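**Trudo failure talk – speaker notes**
Dastix internal day, 2025-08-15

Open with the number. We ran 2,457 pick-and-place episodes in the Rikness simulator in July, and 151 of them got a green check they didn't deserve. I love this bug. Say so!

Background, keep it short:

- Task: pick up the can, set it down on the bed beside the dark box. The arm is a Franka.
- Wogan is our success checker. It looks at the can's final position and says pass or fail.
- It never looked at the can's orientation, or at whether the box had been shoved.

Slow down here. Both views up together, give people time to look.

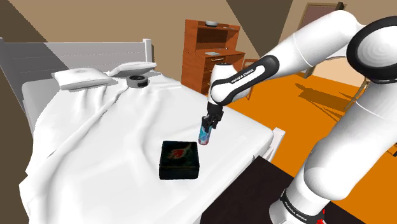
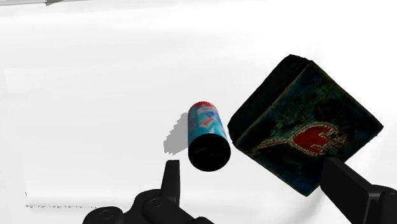 *Rikness bedroom set. First: can held over the bed. Second: close view, can on its side, finger against the box.*

Ask the room: would you pass the second one? Wait for hands. Wogan only cares where the can is, so a can lying down scores the same as one standing up.

Then the safety part – this matters more than the score. Contact with the box wasn't logged at all. The force limit in Trudo was switched on only for the object being carried, so a finger could press on a neighbor and no stop would fire. On a real arm I'd want that stop every single time.

What we changed:

- Wogan now checks tilt and box movement
- the force limit covers both fingers, whatever they touch
- 500 old episodes rescored by hand (thank you, it was a long week)

Still open: 4 episodes where the new check and the hand score disagree. Bring ideas!

If short on time, skip the rescoring and go straight to the replay demo.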